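**January 22, 2021**

ok so the table is finally in the kitchen and I have been staring at the wood for most of the morning instead of working. Thread, because I have feelings about a tabletop.

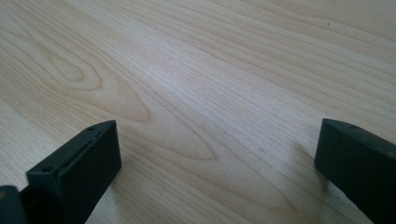
I'd been looking for a pale one since May. Every place I tried had the same orangey stain on everything, or that gray washed look that makes a room feel like a dentist's office. I wanted plain. I wanted something I could eat toast on and not think about!

---

Went back and forth between two of them for ages. The Rosurex one was cheaper and had a drawer (I love a drawer), but the top was printed and the pattern repeated every couple of feet. Once I saw it I couldn't stop seeing it. The Śliwiński one had no drawer and took forever to ship. Guess which one I bought.

---

My favorite part is the big oval swirl in the grain, loops inside loops, like somebody drew a contour map of a very small hill. The lines off to the right of it go almost straight. I keep running my finger along them while I'm on calls. Very productive.

---

There's also one tiny dark speck in it. I tried to wipe it off, then I tried a fingernail, then I decided it lives there.

---

Several of you asked about finish. It's matte, and I'm keeping it matte. I put on 2 thin coats of the Gralto hard wax, the clear one, with an old T-shirt. Rub it in along the grain, wait, buff it with the clean part of the shirt. I left it 8 hours between coats and overnight after the second, and we ate dinner on the floor like college kids.

---

Before the wax I sanded by hand, very light, just enough to knock down the fuzz. Do NOT do what I did on my old desk and go at it with the power sander because you're impatient. That desk has a dent in it you could serve soup in.

---

Things I'm still mad about: the leg bolts. The bag had a little wrench in it that rounded off on the first leg, so I ended up digging through the junk drawer for the Detico set my old roommate left behind. Worked fine. Two legs in I noticed I had them on backward, so that was a nice extra half hour.

---

To the person who asked if pale wood shows everything: yes, kind of? Crumbs, not so much. Coffee rings, I'm scared to find out. I have coasters out and I'm being a total nag about them. Red sauce happens at the counter until further notice.

---

Oh and the chairs don't match. They're the dark ones from the last apartment and they look like they wandered in from another house. I priced new ones and the set I liked was some 4000 dollars, so the dark chairs are family now.

---

Next up is the light over it. The bulb in there now is super yellow and at night the whole top goes the color of butter, when the entire point was that it's NOT orange. If you have a bulb you like for a kitchen, tell me the exact one, I will go buy it tonight.

---

Adding one more: a bunch of you said put felt pads on the bottom of everything, bowls included. Doing it this weekend. Anybody know if the stick-on kind survives the dishwasher?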